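読了時間:2分

壁面通信プレート「Surkell」使用評価

本稿は、Clirkby社の壁面用通信プレートSurkellを小規模な執務室に導入し、5月の1か月間使用した結果をまとめたものである。購入価格は1枚498円、電源コンセントの隣への設置を条件とした。
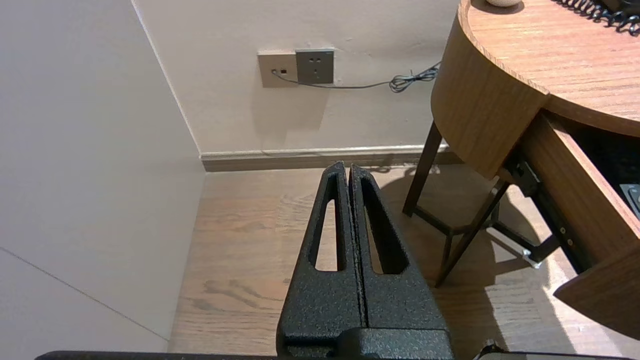
設置箇所。左が通信用プレート、右が電源コンセント。

プレートはベージュ色で、淡い色の壁面になじみやすい。隣の灰色のコンセントとは色調が異なるため、差込口を取り違えるおそれは小さいと判断した。細いケーブルの抜き差しにも支障はなく、評価期間中に接続が途切れた記録はない。

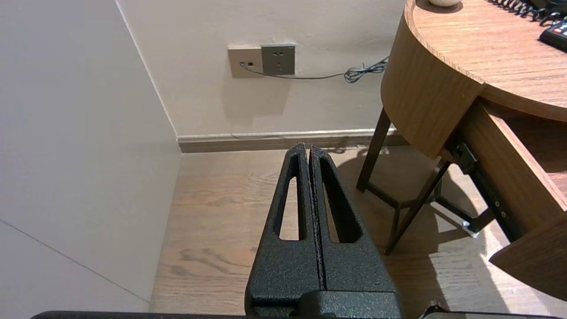
一方、配線の余長処理については改善を求めたい。本製品にはケーブルを固定する部品が付属せず、コンセントの下を横に渡した線はたるみ、余った部分は家具の脇で絡まりやすい。別売の固定具は241円であり、同梱が望ましい。比較対象としたFröhlich社の製品は1,145円と高価であるが、固定具を標準で備えている。

評価担当のSvenja Brinkmannは、木床の清掃時に垂れた線が妨げとなる点も指摘した。総合評価は「可」とし、固定具の併用を条件に他室への採用を認める。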